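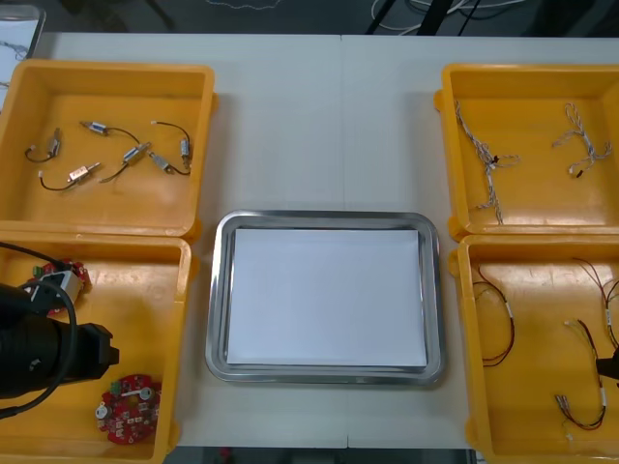
Repair shop clears out its junk drawers, finds a business in them

Nov 16, 2025

Every workshop has a drawer that will not close. Dralico, the small electronics repair and parts shop behind the old feed store, had a whole cabinet of them, and for years the official policy was to lean on it.

That policy ended this month. Owner Shufen Shi has been sorting the contents of the cabinet into kits, and the kits are now for sale to schools, hobby clubs and anyone else who has ever wanted a solenoid and not known how to ask for one.

The inventory, taken before sorting began, came to 3083 loose parts. It also came to one sandwich bag of guitar picks, a dental mirror and a key that fits no lock on the premises. The parts went on the price list. The key is at the front counter, where customers are welcome to have opinions about it.

"I thought it would take a weekend," said Shi, who has owned the shop long enough to know better. "I cleared my calendar for a weekend. I bought snacks for a weekend."

The snacks ran out well before the solenoids did.

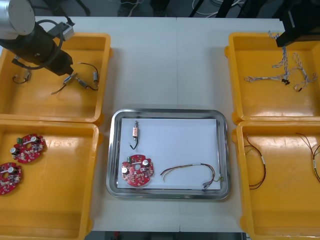
Solenoids, for readers who have led fuller lives, are the small electric plungers that make things click: door latches, vending machines, the part of a pinball table that smacks the ball. Dralico came by most of them when a vending company called Fondiner shut its local depot and sold its spares by the crate. Sorting happens on a white table by the back window, with the parts in yellow bins and a steel tray between them. The tray is lined with a sheet of white paper, an arrangement Shi is prepared to defend at length. A small screw on bare steel, she said, is a screw you will meet again only in your sock. The round red circuit boards, with a hole through the middle and a green connector near the rim, are harder to lose and much harder to explain.

The boards arrived in the Fondiner crates without paperwork. Junhao Hou, who runs the shop's repair bench, spent two evenings tracing the connections and reached a conclusion he described as "it does something with power." Customers have since proposed a fan controller, a lamp driver and, in one case, a coaster.

Each school kit holds one board, a set of wired solenoids and an instruction sheet. The sheet is in its sixth version. Version one was written by Hou and assumed a working knowledge of transistors. Version two was written by Shi and assumed almost nothing, including, at one point, electricity. The current text is a truce.

The kits go for $9, a figure reached after what both parties call a discussion. Hou had wanted more. Shi had wanted the cabinet empty.

So far 541 have been spoken for. The largest order came from Selamawit Yimer, who teaches an after-school electronics club and had been making do with dead printers donated by parents. Her students have taken apart so many printers, she said, that they now speak of ink cartridges the way sailors speak of weather.

"They want something that moves when you press a button," Yimer said. "A printer does that too, but it takes it as a suggestion."

Not everyone is pleased. Thijs Van Leeuwen, a regular who restores jukeboxes, had come to regard the cabinet as a kind of private pantry. He would turn up, dig for an hour, buy one spring and leave happy. He has asked that at least one drawer be left unsorted. Shi has agreed to a drawer, provided that it closes.

Van Leeuwen was also the first to notice that the tray on the sorting table has an excellent rim. He wanted to know if it was for sale. It isn't. Shi picked it up at a restaurant auction and says it is the best thing in the building, a remark Hou has chosen not to take personally.
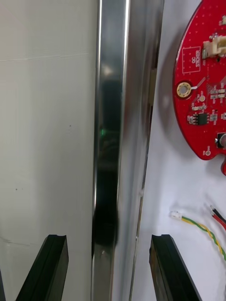 Polished metal and one of the red boards at Dralico's sorting table.

Next up is the other cabinet. Dralico has a second one in the hallway, labeled "Shehu," after a supplier that stopped answering its phone some time ago. Shi believes it contains relays. Hou believes it contains relays and a lunch. They have agreed to open it together once the current orders have gone out.

Kits can be picked up at the counter during regular shop hours or reserved by phone. School groups ordering six or more get the instruction sheet in large print. Dralico is also taking in unwanted cables through the end of November, on the condition that people untangle them first.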